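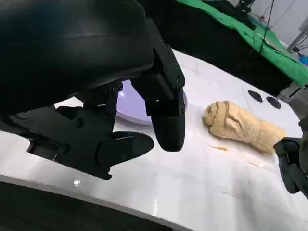 Wrist view: the plate behind one gripper, the other gripper holding the far end of the roll.

Plate task passes 400 examples

2023-07-16
By the Mumisel newsletter desk
11 shares | 2 comments

The tabletop set for the Kuvuvach project now stands at 439 accepted examples, all recorded on the two-arm station in Colerport. The first ones were made in February, and most of the early work went into getting the operators to move the arms the same way twice. That part has settled down.

The task is short. An operator drives the arms by hand control, picks up the roll, sets it on the purple plate and backs the hand away. Joint positions, finger commands and the camera views are saved together, and the learning system is trained on the lot. A clean run takes less than 45 seconds. Anything longer is kept but tagged as slow, and the trainer can leave those out.

Other things share the table. There is a teal mug with a handle, and a small pumpkin, white with orange stripes. Neither is part of the task. They are there so the model has to learn which object the instruction is talking about, and so that the arm has something to stay clear of. Operators move them between blocks of 50 runs, along with the plate - a hand's width is enough. 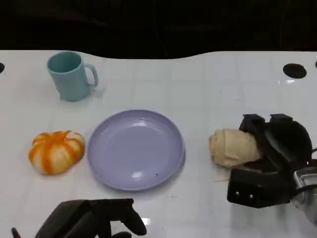 What gets thrown out

We rejected 11 runs from the last block. Most of these had a gap in the camera record. In the others the operator stopped partway to fix a grip with the wrong arm, and the instruction text no longer matched what the arms were doing. Drops are a different matter. If the roll is dropped and picked up again with the correct arm, the run stays in and is labeled as a recovery. The earlier Bravo set had almost no recoveries, and the model trained on it would close its fingers on air and carry on to the plate.

Labels are still written by hand after each block. The short form is one line: object, target, arm used, result. Please stop adding notes to the result field. There is a separate column for them, and the import script reads anything in the result field after the first word as an error.

Placement is judged on where the roll ends up once the hand has let go. It may stick out past the rim, so long as the plate is carrying it. Its angle across the plate does not matter, and operators should not go back to straighten it.
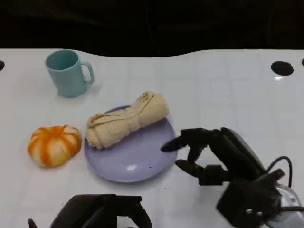
Elba Acuña wrote in to ask that the release be slower. In her view too many runs open the fingers while the wrist is still moving, and the model copies this. She would like a short pause before the fingers open and another before the arm pulls back, even if it pushes some runs over the time limit.

The pause goes into the operator sheet for the next block. Runs already accepted will not be redone. The slow tag stays where it is for now, and the limit will be looked at again when the block is finished.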